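Working group adopts common rules for simulated tabletop tasks

The Rirner working group on household manipulation has approved version 2 of its good practice rules for simulated tabletop tasks. The rules apply from July to every member site that contributes episodes to the shared library, including Narndale and Skaletis.

Version 1 dealt mainly with file formats and left the content of the scenes to each site. When Mehrangiz Soltani and Farhad Shahbazi reviewed 764 episodes last winter, they found that sites were using the same words for different things. One site counted a grasp as complete at first contact. Another waited until the object had left the table. Results from the two could not be compared, and a good part of the review was spent sorting them by hand.

The main changes are as follows.

Start and end of a grasp. A grasp starts when the fingers begin to close and ends when the object is released. Contact alone is logged as contact. If the object slips, the grasp is closed in the log and a new one is opened, even when the same hand picks the object up again.

Two-arm episodes. Each arm now has its own log. An arm that is waiting must be marked as waiting, with the position of the open hand recorded at the start and end of the wait. Under version 1 many sites logged only the arm holding the object, and near misses between the other hand and nearby dishes were lost.

Scene items. Every item on the table is to be listed, whether or not the task uses it. Plates, placemats and food that play no part in the task are listed as background. Items that are only partly in the camera view are listed as well, with a note that they are partial. Chairs and other furniture close to the table are listed separately.

Naming. Items are named by what they are, followed by color if there is more than one of a kind. Sites should stop using their own short codes. Kamran Soltani has put together a word list from the names already in use, and additions can be sent to him.

Random placement. Items may be moved and turned between episodes, but must not overlap at the start unless one is meant to rest on the other, such as a plate on a charger. The seed used for placement has to be saved with the episode.

Failed episodes. These are kept. A site may not remove failed episodes before sending in a batch. Sveva Cirillo, who drafted this section, said several sites had been clearing them out to save space and did not see it as a problem. Batches are limited to 3000 episodes each, failures included.

The group did not settle on a force limit for soft foods. Skaletis wanted one limit for all produce and baked goods, while the Mazandarani lab asked for separate limits by item. The question goes back to the contact modeling subgroup, and until it reports, sites should state the limit they used in the batch notes.

Episodes already in the library do not have to be redone. Sites that want to bring older material up to version 2 can use the conversion script, which handles naming and item lists. It does not split two-arm logs, so those have to be done by hand.

Mahnaz Naseri will hold an open call on the new rules on Thursday at 2 p.m. Questions sent in before the call will be taken first. The full text and the word list are on the members' page.
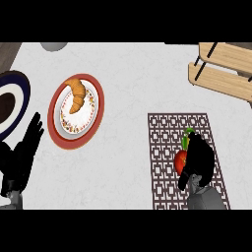
Two-arm tabletop task in simulation: the right hand grips a red bell pepper on the placemat while the left hand is open near the plates.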